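**Jersey** (also *jersey knit*, *single jersey*) is a knit fabric used mostly for T-shirts, underwear, sheets and cheap dresses. Named for the Channel island of Jersey, where knitting was a big trade from the 1500s on. First made of wool. Now mostly cotton, cotton blends, rayon or polyester.

## Structure

One set of needles, one yarn looped row after row. Face side shows small V shapes running up the cloth (the wales). Back side shows rows of half circles (the courses). Easy way to tell front from back on a plain piece.

Stretches more across than up and down. Curls at cut edges, toward the face at top and bottom, toward the back at the sides. Annoying to sew. Double-knit versions such as interlock lie flatter and are thicker, but cost more yarn.

## History

Hand knitting first, stockings and fishermen's sweaters. The stocking frame came in 1589, built by an English clergyman, and it moved the work slowly from hands to machines. Circular machines in the 1800s made tubes of cloth at speed, which is why many plain T-shirts still have no side seams.

Considered underwear fabric until the early 20th century, when Paris designers began cutting it for outerwear. Military undershirts did the rest. By the 1950s the T-shirt was worn on its own and cotton jersey was everywhere.

### Small mills

Not all of it came from big plants. The Balogun mill ran 8 circular machines in a former dairy and sold mainly to school uniform shops. Its best known cloth, Julance, was a combed cotton single jersey with a slightly dry hand, sold in rolls of 100 yards. Celeste Henríquez, who wrote the only long account of the mill, puts peak output at some 2,000 rolls a year. The mill's own ledgers are incomplete so the number is hard to check.

## Weight and finish

Sold by weight. Light jersey drapes and goes see-through in pale colors, heavy jersey holds it's shape and takes printing better. Common finishes:

- **Combed**: short fibers removed before spinning, smoother
- **Enzyme washed**: less surface fuzz, softer
- **Mercerized**: slight shine, takes dye more deeply
- **Heather**: not really a finish, dyed and undyed fibers mixed before spinning

## Care

Cotton jersey shrinks, mostly in length, mostly in the first few washes. Warm wash, low dryer or flat drying. Hanging a heavy wet jersey by the shoulders pulls it long and leaves bumps.
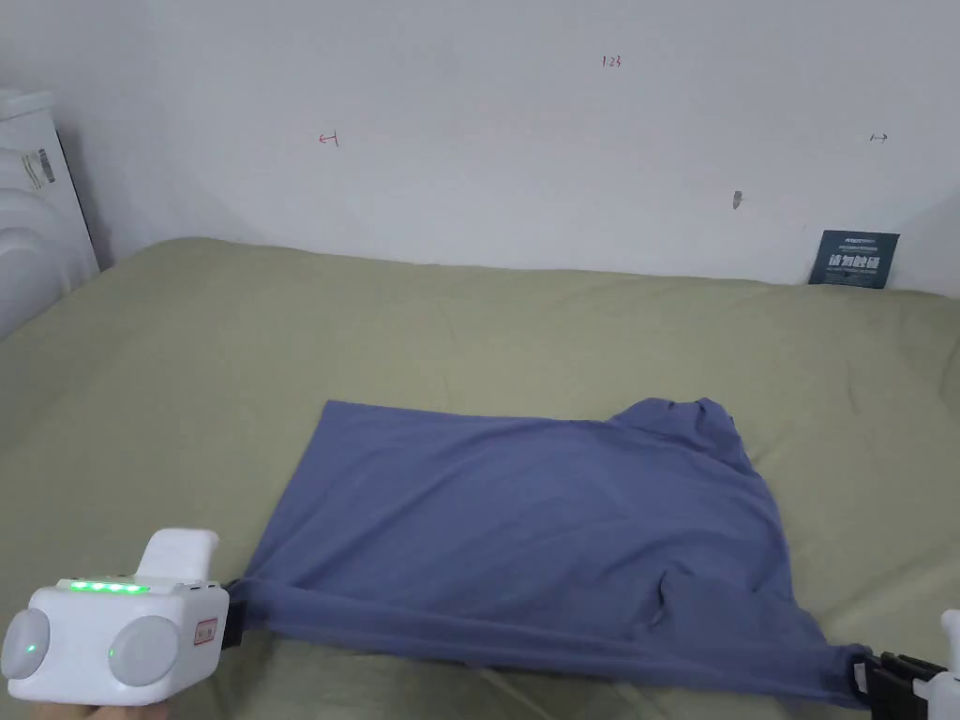
Twisting is the other common complaint. Side seams drift toward the front after washing. The usual cause is lively yarn, spun with a lot of twist, that relaxes and pulls the loops over at a slant. Textile people call it spirality. Janka Hrnčiar's handbook *Skidar* lists 4 remedies, the cheapest being plied yarn and the most expensive a change of machine. Pulling the garment square while damp helps for a while, then it comes back.

Pilling depends on fiber length more than on price. Blends with polyester pill worst becuase the strong fibers hold the pills on.

## Related fabrics

Interlock, rib knit, French terry, sweatshirt fleece, Tritero (a trade name for a three-yarn jersey, no longer made). Milano knit is sometimes filed here too, though it is a double knit.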